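Two Days at the Kairys Book Fair
Oct 9, 2022

I came home from Kairys with eleven kilograms in a suitcase that is allowed to weigh ten, and my sister already asked me which of the books are for her. None of them, but she can borrow. I promised in May that I would write a report if I really went, so I write it now, while I still remember which publisher stood in which corner.

The fair is held in the old Irkari hall, a ten minute walk from the train station if you don't follow the signs. I followed the signs and it took me half an hour. The ticket was 4 euros for both days, and with it you get a paper bracelet and a plan of the hall printed so small that people were standing at the entrance and holding it close to their noses. By noon on the first day there was a line to the street. One of the organizers told me they had sold 1,000 tickets before opening, and last time they sold 400 in total, so everybody looked a little surprised and a little happy.

I started with the small publishers, who were placed along the left wall. Hiltetti had the longest table. I know them from their translated novels with the plain gray covers, but this year they also brought three new writers who had not published anything before. I bought the one about a woman who inherits a bus company from an uncle she never met. The editor at the table told me the ending is sad. I wish she had not told me, but I bought it in any case, and I read sixty pages in the train. It is funny in a dry way, and the bus drivers are better persons than the family.

Next to them was Hurance, which makes only crime stories and a few books for children. It is a strange combination, but the table looked good, with the murders on the one side and the rabbits on the other. They were giving away the first chapter of a winter mystery as a thin booklet. I took one and then I went back for a second, for my neighbor who likes everything with snow in it. The full book comes out later, and they could not say me the date.

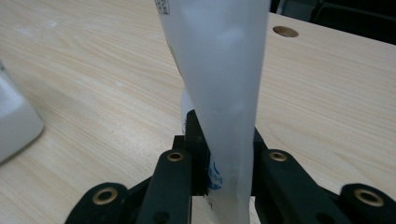
The reading I wanted most was by Merike Jaunzems, at two in the afternoon in the upper room. The upper room has places for 300 people and I think it was planned for half of that, because the chairs were so near to each other that my knees were in the back of a gentleman in front. She read from her new novel, the story of two sisters who share one apartment and have not spoken for nine years. They write messages on the back of shopping receipts. She read four of these messages in two different voices, and in the room it was completely quiet until the one about the vinegar, when everybody laughed.

After the reading there were questions. A student asked how she knows when a book is finished. She answered that she stops when she begins to put back the commas that she took out the day before. Another person wanted to know if the sisters are from her own family, and she said that her sister was sitting in the third row and he could ask her himself. He did not ask.

I stood in the line for the signature for forty minutes. I had prepared one sentence to say and then I said a different one, about the weather. She was friendly and wrote my name correctly, with both letters k, what happens not often.

The second day was calmer. I went to a talk about book covers, which was too long, and to a talk about translating jokes, which was too short. The translator showed one pun from a novel and the seven versions she tried before she gave up and moved the joke to another page. I would gladly listen to her for one more hour. If the organizers read this, please give her the big room next time.

The used books were in the cellar. It was warm there and the boxes were not sorted, so you needed patience. I found an old edition of sea stories with somebody's pressed leaf in it, and a cookbook that I thought was a novel because of its title. The man at the cash box wanted to give me the cookbook for free if I took one more, so I took a third one about lighthouses.

A few practical things for those who want to go. Bring coins, the coffee stand does not accept cards. The coat room closes one hour before the hall does, and I learned this when I saw my coat behind a locked door. Places for the readings can't be reserved, and for the known authors you should be upstairs twenty minutes before. The bakery across the street has better sandwiches than the hall, and also two tables by the window where you can look through what you bought.

I will write separately about the Jaunzems novel when I have finished it. The bus company comes first.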